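Surkell kitchen pack for simulation: my review after one month

I bought this pack to collect examples for a small policy that learns to pick up household things. Installing was easy and the arm model worked at the first start. The manual is short – too short for a beginner, I think.

What I collected

With the Surkell pack I recorded 1,802 demonstrations by hand control, and 1,014 of them I kept for training. I threw away many because my own movements were not smooth. The cup was my hardest object. Its sides become narrower and the plastic is translucent, so from some views it is difficult to judge where the fingers are.

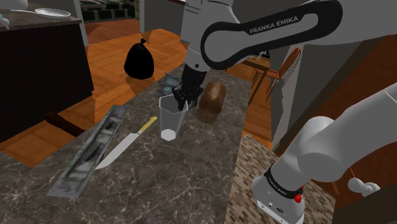 What I like and do not like

The objects are well chosen, and the marble worktop looks very nice. Resetting an episode takes 3 seconds, but saving takes almost 10, and this makes a long evening longer. I also tried the Genstead pack, which saves faster but has fewer kitchens.

I would buy it again. Please, Surkell, add a button to delete the last episode – now I must search for the file myself.

Rungnapa Siriwan, August 7, 2025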